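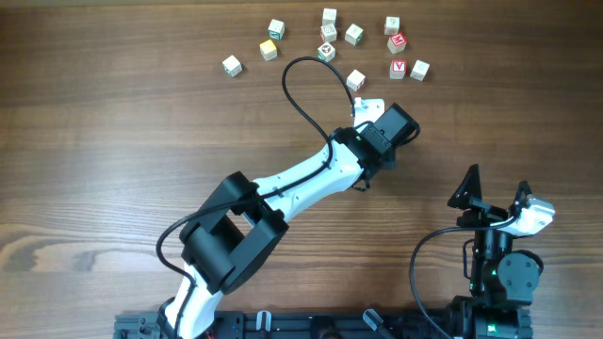 Slide 1: Alphabet blocks on a wooden tabletop

Start with the schedule. Spring softball opens in March and most of you already have your dates, so I'll keep this part short.

The league stays at 14 teams. Bretent and Juvar are in the north half, Paewai and Dellau in the south. Each team plays the others in its half twice, then crosses over for two games in the last week of the season. Crossover games count in the standings. Last year they didn't, and a few coaches asked me about it.

Next slide – pitching.

New limit is 85 pitches in a game for the younger group. Scorebook is the official count. Both benches check it after every inning, and if the books don't match, settle it before the next batter steps in. Don't bring it to me after the game.

Pause for questions. Someone will ask about extra innings. Same limit.

Next slide – rainouts.

Call by 2 in the afternoon on game day. Home coach makes the call, then texts the visiting coach and the umpire. Makeup games go on the first open date both teams have. Paewai has no lights, so anything moved there has to start by 6 at the latest.

Playoffs: top three from each half, six teams in all. First place in each half sits out the opening round. Ties go to head-to-head, then runs allowed.

Rosters are due before the first practice game. Leave the forms on the back table on the way out.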